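How to Clean and Store a Roll-Up Vinyl Chessboard 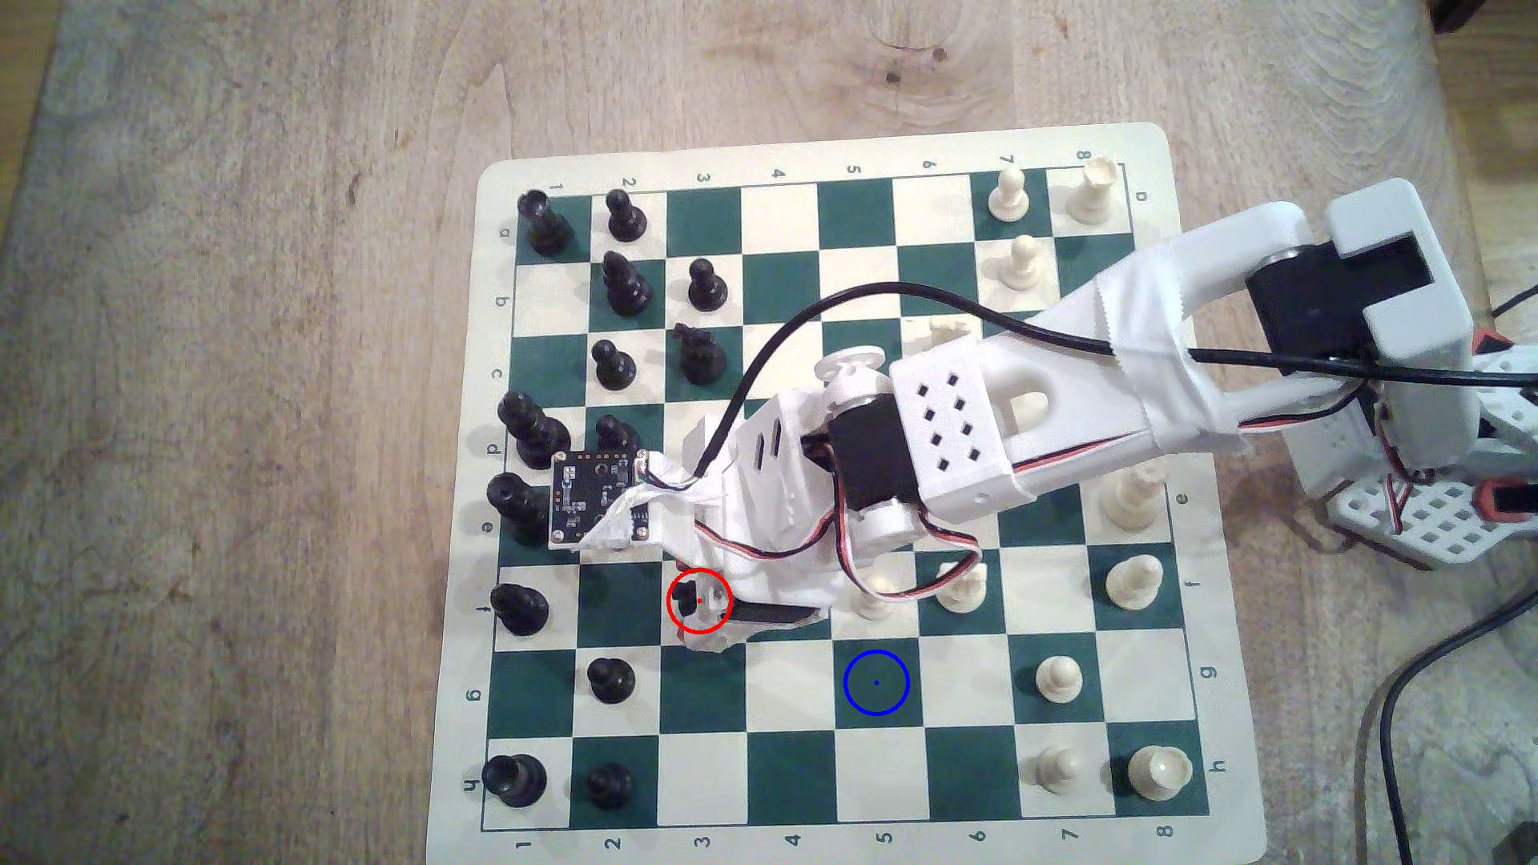 I've been running the Thursday-ish (okay, whenever people show up) chess evening at Bukby for a few years now, and the boards take a beating. Coffee, crumbs, hand lotion, ballpoint pen, you name it. Vinyl is great because it rolls up and weighs next to nothing, but it does get grubby, and it does get that annoying curl at the ends that makes your king's rook lean. Most of what I know I learned by wrecking one board. The dirt shows up first on the lighter parts, so if yours has green and cream squares and a cream border with the letters and numbers printed on it, start looking there, because a gray thumb smudge over a coordinate is really easy to miss until you wipe next to it!

What you need

A bowl of lukewarm water
A small squirt of plain dish soap
Two soft cloths (old T-shirts are perfect)
A bath towel bigger than the board
A cardboard tube, the fatter the better

Washing it

Take the pieces off and lay the board flat on a table. Dip one cloth in the soapy water and wring it out well, you want it damp and not dripping. Wipe in long strokes from one side to the other, then turn and go the other way. Don't scrub in little circles over the printing. I did that on my first board and took half of an f clean off.

Go over it again with plain water, then dry it with the second cloth. Flip it and do the back too! Everybody forgets the back, and that's the side that has been sitting in whatever was on the last table. Leave it out for 30 minutes before you roll it, longer if the room is cold. If you roll it up damp it will smell like a gym bag by next week, ask me how I know.

Pen marks and sticky stuff

For pen, I use a white school eraser first, gently. If that doesn't do it, a dab of rubbing alcohol on a cotton swab usually will, but try it on a corner of the back before you go anywhere near the squares. Skip nail polish remover completely. Anikó Szénási tried it on hers and the surface went cloudy and tacky, and it never came back.

Sticker glue comes off with a drop of cooking oil. Let it sit a few minutes, rub it with your finger, then wash the spot with soap again or your pieces will skate.

Getting the curl out

Roll the board the opposite way, loosely, and leave it like that for about 40 minutes. Then lay it flat with the towel on top and a few heavy books on the towel. Overnight is usually enough. If it's still stubborn, put it somewhere warm (a sunny floor works) for a bit before the books go on. No irons, please, and no hair dryer on high either. Vinyl stretches when it gets hot and then your squares aren't square.

Storing it

Roll it with the printed side facing out. It feels wrong, but then the ends curl down toward the table next time instead of up. Slide it into the tube and don't put a rubber band around it, those leave a dent right across the middle. Keep it out of the car in summer.

I do a full wash twice a year, once in April and once when the evenings get dark, and just a quick wipe in between.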